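Short thread on how the Memasen unit at our Brornport office is set up and what it needs to keep running. Posting it mostly so the Khaemba site can copy the parts that work.

1/ It's a two-handed robot doing office filing. One job: open a low cabinet, put a binder or folder on the right shelf, close up. Two hands, one head camera, one charger.

2/ Start of shift is the finger check. Open and close each hand 16 times and listen. A dry click at a knuckle means the tendon is slack. Take it up a quarter turn at the wrist and run the set again.

3/ Then the head camera. Wipe the lens with a dry cloth, no spray. Run the Prendard calibration card at both heights. If the error comes back over 57, redo it before you load any job. We had 56 one morning in March and let it go. Wouldn't do that again, it was out of range by lunch.

4/ Cabinet work starts with both doors all the way open. A half-open door is the easiest thing to clip with a wrist.

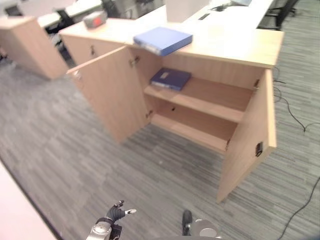 Both doors wide, navy on the upper shelf, blue binder on top of the cabinet.

5/ Binder angle matters for the pick. A little overhang at the front edge gives the fingers something to get under. Flush with the edge, ours misses a lot.

6/ Keep loose cables off the path between the charger and the cabinets. The base will roll over a thin one without stopping, and then you're checking wheels.

7/ Wrist joints get grease every 469 cycles. The counter is on the second page of the service menu and it does not reset by itself. Reset it when you put the grease gun away.

8/ Spare fingertips are in the Prendard kit. Swap them as a pair, left and right together, then go back to step 2.

9/ Still open: hinge torque on the older cabinets. Will add the numbers here once we've measured them.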